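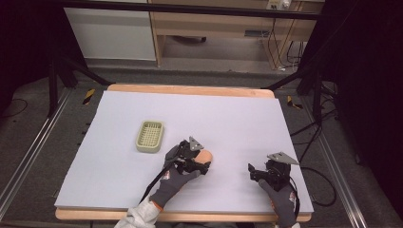
Cloning your old drive to a Duvside SSD

Moving to a new SSD is one of the best upgrades you can give a tired laptop, and the whole job fits into a Friday evening!

Step 1. Plug the new drive into a USB adapter and open Jatico. Check that your used space is under 200GB. 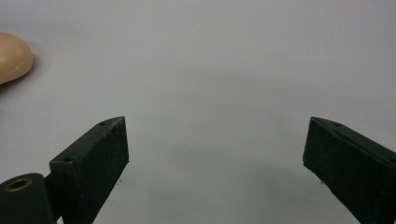 Step 2. Pick the old drive as the source and the new one as the target -- read both names twice -- then click Clone. Mine took 49 minutes.

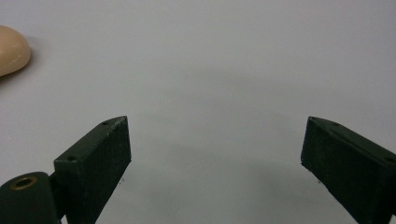

Do I need to format the new drive first?

Jatico does that for you and wipes whatever was on it, so go straight to Clone. Then shut down, swap the drives and enjoy that first fast boot!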